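6 October 2006

Meatballs on skewers, bench by the window. Continuing from the July sheet, same recipe card (Baloyi mix, second version, the one with more crumb). Notes are mostly about size, surface and how the piece sits on the metal.

Mix: 400 g ground beef, 100 g bread crumb, one egg, salt, no onion. Onion left out on purpose. In July the bits of onion caught on the point and opened a crack on the exit side, and I want that variable gone before changing anything else. Rolled by hand with damp palms, small. Browned in the Zoltura pan on medium, lid off, turned twice. Rested uncovered before going to the bench.

Pan runs hotter on the handle side. Pieces from that side go darker and have a harder skin. Should rotate the pan next time or mark which side each piece came from. Did neither today.

Skewers: the thin plain metal ones, from the Wirner drawer. The flat ones are still missing. If anyone has them, put them back in the drawer and not in the sink rack.

Tray: white, rounded corners, raised rim. The rim is low enough that a skewer laid across it can rest with both ends over the edge. Wipe between batches, crumbs show up on it right away and get counted as breakage when they are only loose surface. 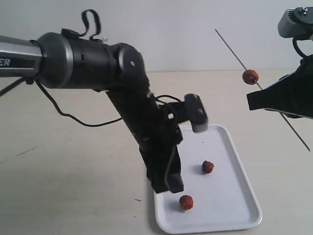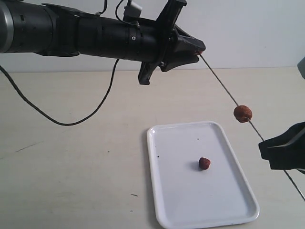
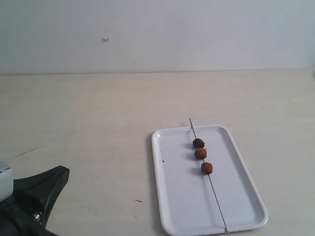
Surface is still crumbly with this much bread. Acceptable for a snack portion, less so if the skewers have to travel. Nosipho Buthelezi wants to try 80/20 on the fat before we touch the crumb, and I agree with the order. One change per batch.

Spacing: card says pieces should not touch. I would set a gap of one finger width for reheating and leave it at that. Touching pieces stay pale where they meet and the skin there goes soft under the lid.

Centering matters more than I had written down in July. An off-center piece swings heavy side down when the skewer is lifted level, and then it won't brown evenly on the second pass. Go in at the middle, straight through, push until the point is well clear, then slide to position. Don't twist. Twisting enlarges the hole and the piece spins from then on.

Temperature at skewering not logged. Thermometer battery is dead (the small one). Replacement is on the Gutex order with the parchment and the gloves. Until it arrives, go by rest time and write the rest time on the sheet.

To do:

- repeat with same mix, pan rotated
- one batch chilled overnight before skewering, for comparison with rested only
- weigh pieces raw. Eyeballing is not good enough, the rolled sizes drift toward the end of the bowl
- find flat skewers
- Nosipho to rewrite step 4 on the card, current wording ("thread carefully") is useless

Pan soaked and washed. Remaining mix is in the lower fridge, covered, labeled, use by Monday or throw out.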